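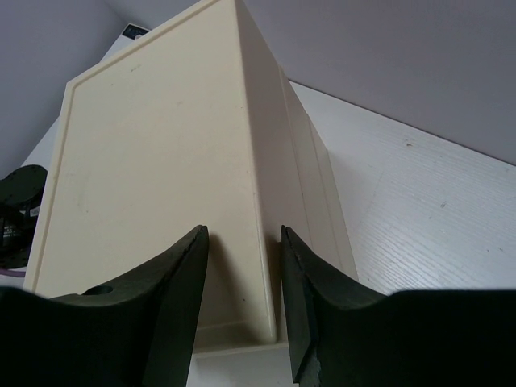 Can a machine put away small stuff yet?
Sigita Strazds

My kid owns 500 toy bricks and I find them with my feet. Is there a robot that picks up and shuts the drawers after? Budget is modest – so is my hope.

Heino Rozīte
No.

Piret Petrauskas
Sort of. Drawers are the hard part. You pull a knob, and the whole cabinet comes along for the ride.

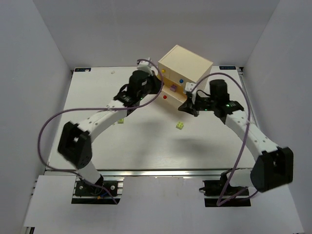 Two arms help, one to hold and one to pull, but they cost more than your couch. Ask again in December. I still use a dustpan.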